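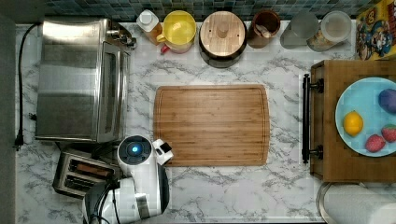

The arm at its end of the worktop, with the chopping board and the fruit plate.

I promised I'd write up the money side of the kitchen arm, and it has taken me until March to face the spreadsheet, so thank you for your patience (and to Lizelle Mokoena for her increasingly pointed emails!).

The arm itself was never the hard part of the budget. We'd settled on the Skultano fairly early, after a long wobble over the Pinto, which was cheaper but couldn't comfortably stretch as far as the board. What I hadn't allowed for was everything that goes round it. The gripper is priced separately, and we went for the Cindex one at £849, which made me wince, and then there was £188 for the mounting plate and the longer cables. I had written down a hopeful nought for both of those.

Narayanan Pisharody, who has fitted out far more of these than I have, told me to measure the worktop with everything left on it - toaster, toaster oven, tray, the lot - and I'm so glad I listened. My first drawing had a lovely clear counter and bore no relation to how anybody makes breakfast. Once the real things were on the plan, the arm had to go in at the toaster end, and we needed to think much harder about where the leads would run.

If you're planning something similar, do put aside 15 per cent for bits and pieces, and ask the supplier about delivery before you agree a start date. Randora quoted us 2 weeks for spare gripper pads and I'd have ordered a second set straight away had I known how often I'd want them.

Still to buy: a better stop button, one I can reach from the doorway, and perhaps a proper lamp. Lizelle thinks the lamp can wait until the summer. I'm working on her.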